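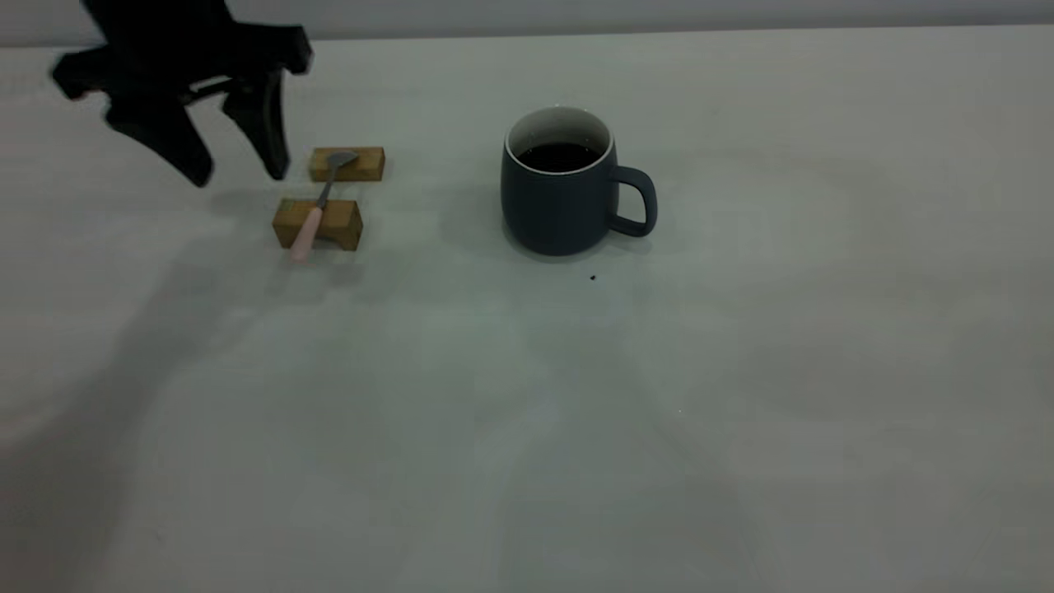
Somebody's mother would have had that coffee stirred and drunk by now, a woman near the front remarked to her neighbor, loud enough that the engineer running the demonstration heard it and laughed along with everyone else.

"She's right, of course," the engineer told me later, when the last of the afternoon crowd had drifted off toward the cookies and we had found two stools at the back of the workshop. "I've been here four years and my own mother says the same thing every time she calls."

We were at the Clamero open day in Irkton, which happens every May in the old feed store behind the rail yard. If you haven't been, it's well worth the walk over (parking is hopeless after ten in the morning). Last year's open day brought in nearly 900 people, and from the line at the door I would guess this one did at least as well. There were talks upstairs and a table where children could build a paper gripper with string for tendons, but the stirring demonstration was the one people kept coming back to.

The job is simple to describe. A spoon rests across a couple of wooden blocks, a mug of coffee stands a little way off, and the arm has to pick up the spoon, stir, and put the spoon back down.

I asked why they bother with the blocks, and got a long and cheerful answer. A spoon lying flat on a smooth table is a miserable thing to pick up, the engineer explained, because the fingers have so little room to get under or around it. "You do it with your fingernails and you don't even notice. We don't have fingernails. So for now we give it a bit of height, and we'll take that away when we've earned it."

The blocks came out of a scrap bin. "People expect everything in here to be specially made," the engineer said. "We spent a whole week drawing up a proper spoon stand, and then somebody put two pieces of wood on the table and that was the end of the stand."

The program behind it all is called Hamamora, a name the staff picked by vote and which the engineer still isn't sure how to pronounce. It has been going since the winter before last, and in that time the team has logged 1,085 tries at the stirring job. They'd like to reach 2,000 before they move on to pouring. I wondered whether anyone gets tired of watching a spoon go around. "Oh, every day around four. Then it does something odd, like setting the spoon down upside down, and you're all standing at the table again arguing about it."

And the spills? They keep a roll of paper towels under every bench, I was told, and the floor has seen worse from the feed store days. A full run takes 30 seconds when it goes well. When it doesn't, a person steps in, sets the spoon back on the blocks, and starts over, and I saw that happen twice while I was there. The crowd was kind about it. One small boy clapped both times.

What I really wanted to know was who this is for. The engineer took a while with that one and got up to move a chair before answering. Some of the group's money comes through Nepia, a home care project across the river, and the staff go over there once a month to sit in kitchens and watch how people manage breakfast. "There's a gentleman there whose hands shake, and he can't stand having someone else stir his coffee. He doesn't mind help with his shoes, doesn't mind help with the stairs. But the coffee bothers him. I think about that a good deal more than I think about the speed."

Would he want a machine to do it, though? "We asked him. He said he'd let us know once it could do sugar."

By then somebody was calling from the front for an extra pair of hands, and the evening group was already coming in out of the rain, shaking off their umbrellas all over the mat. The open day runs again next May, with the doors open at nine, and you don't need a ticket for the ground floor.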